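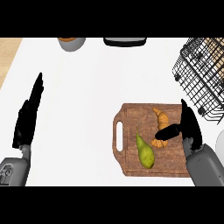 Resetting the kitchen cell

I spent most of October getting the two-arm kitchen cell back into shape in simulation, and since I'll forget all of it by spring I'm writing it down.

The cell lives in Zalomer, which is what we use at Greranberg for anything with two arms and a table. Åsmund Öberg built the original layout and handed it to me when he moved to the conveyor work. It ran fine for him. For me it ran fine until I updated the physics package, and then the right gripper started closing short of wherever it was told to go.

I began with the boring checks. Arm bases first. Each base has a position and a rotation in the layout file, and the right one had picked up a 3 mm offset from an old test. I put it back to match the left. That helped with reach but did nothing for the grip.

Next was the finger geometry. Every gripper has two shapes, the one you see and the one the physics uses for contact. The contact shape for the right fingers had been regenerated during the update and came out fatter than it should be. A pear doesn't mind much. It's round and fairly solid in our model, so the fingers stop a little early and still hold it. The croissant is another matter. It curves, it has ridges, and with the gripper coming across the middle of it there isn't much room for error. I swapped in the contact shape from the left gripper, mirrored it, and ran the pick again. Much better.

The cutting board took longer than I'd like to admit. It has a slightly raised border and an oval hand hole in the handle, and the simplified contact shape had neither. Bjarke Lund noticed that food was sliding over the border as if it wasn't there. I rebuilt the board from separate pieces, one flat slab with thin strips for the border and four blocks around the hole. It's ugly to look at in the debug view and it works.

The dish rack I left alone on purpose. All that wire mesh is expensive if you let the physics see every wire, so for contact it's a plain box. That means an arm can't reach into it, and the right gripper has to stay clear when it swings up that side. If we ever want to load plates I'll have to do it properly.

Some settings I want on record:

Solver steps per frame: 30. I tried lower and the croissant jittered.
Gripper closing force limit: 400 in the units Zalomer uses, same on both sides.
Random seed for the test layout: 312. Use this one when comparing against old runs.
Left arm: parked over open table, gripper empty, until the right arm reports done.

That last one was Inger Hjaltested's suggestion. Before, both arms started moving together and the left would wander toward the board with nothing to do there. Parking it makes the logs easier to read.

Still on the list is friction. The table and the board share one value at the moment, and matte white tabletop and scratched old wood shouldn't behave the same. I also want to clean up the reset script, which puts the food back but forgets the board if it has been nudged. For now I move the board back by hand in the editor before each batch.

I've saved the working layout next to Åsmund's original. Please don't overwrite his, I still compare against it.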